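Workshop tips from our robot club

I help out with the Stavasix club, and by June we'd collected enough little tricks that I started writing them down (mostly on the back of a parts list). We teach our arm household chores by doing them ourselves with hand-held grippers first, so a lot of this is plain housekeeping!

Charge everything the night before. We had 17 demos to record for the Tatberg contest and got through 3 before the first battery quit.

Wipe the square markers with a dry cloth. I used glass cleaner once and smeared one so badly we had to reprint it.

Silk flowers are great practice — they're light, they squash a bit, and real ones drop petals all over your table. Give them a shake outdoors first, they hold dust like you wouldn't believe.

For baskets, take the rim with both grippers and squeeze gently before you lift. Beginners always want to scoop from underneath and then the whole bouquet slides out. 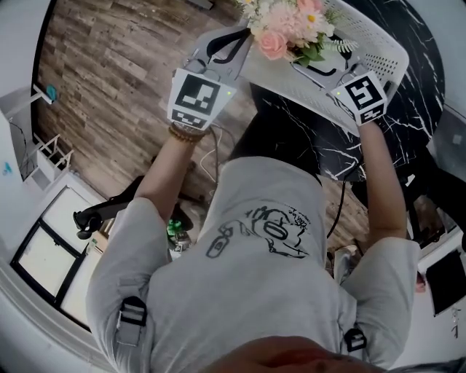

Both grippers on the rim, flowers along for the ride.

Label your memory cards, too. I use masking tape and a 50 cent marker, and it peels off clean when the season's over.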